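Wrist-Camera Plate Localization in a Simulated Bench Cell
Ainhoa Aranda – Final report, automation lab course
Supervisor: Evaristo Sartori
September 8, 2023

3. Setup

The cell was modeled on the sample preparation bench at the Jernville site. One arm with a gripper works over a long table carrying bins, tip racks and plates in fixed holders. Object poses are read directly from the simulator and serve as ground truth. The background furniture was kept in the model so that the detector would not be tuned against a blank wall.
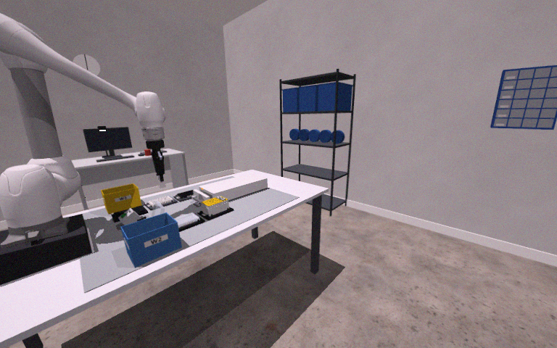
Figure 4. Simulated cell, room view. Bin W2 is the blue one on the near side of the mat.

Two camera sources were compared: a fixed overhead camera and a fisheye camera on the wrist. Both feed the same detector, Ruller, which returns the corners of each holder. Corner positions are converted to table coordinates with the calibration from Section 2. No depth data were used.

4. Procedure

Each run starts from a random arm pose over the table. The holders are shifted by up to 7 mm and the lights are moved between runs. We recorded 200 runs per camera. A run counts as a success if the estimated plate center falls within 2 mm of ground truth – orientation is scored separately.

The wrist images were used without undistortion in the first batch. Straight table edges bend strongly in this lens, and the corner fit assumes straight lines.

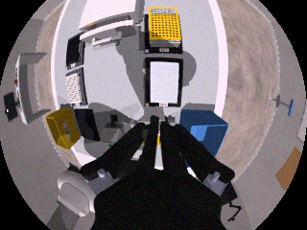

For the second batch the images were rectified before detection and the outer part of the field was discarded. This removed most of the large errors near the rim. It also removed some holders from view, and those runs were scored as failures with no retry.

5. Observations

The overhead camera gave the more even results across the table. Its failures were concentrated in runs where the arm reached over the holders, either hiding a corner directly or laying a shadow edge close to one. Ruller tends to lock onto the shadow edge when the holder rim is dark.
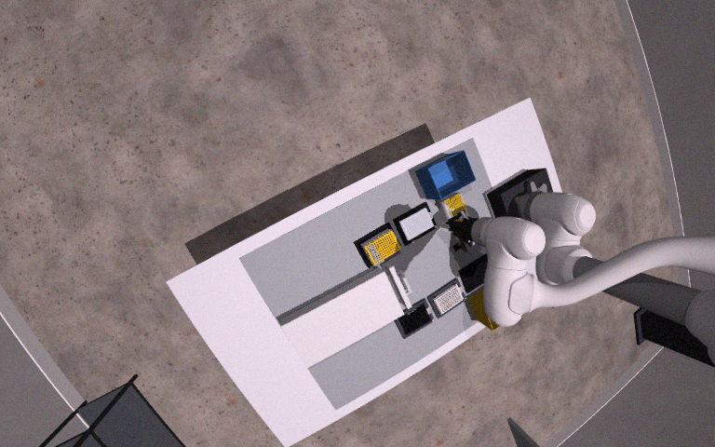
Figure 6. View from above with the arm reaching over the right end of the table.

Roughly 60 percent of the overhead failures were of the shadow type. Widening the light source in the simulator softened the edges and reduced the count, but the setting does not match the lamps at Jernville and was dropped from the final comparison.

Orientation error was similar for both cameras. The remaining offset in the wrist data points in the same direction in nearly all runs, which suggests an error in the hand-eye transform. The calibration was last repeated in March, before the gripper model was replaced, and should be redone before the wrist results are used for grasping.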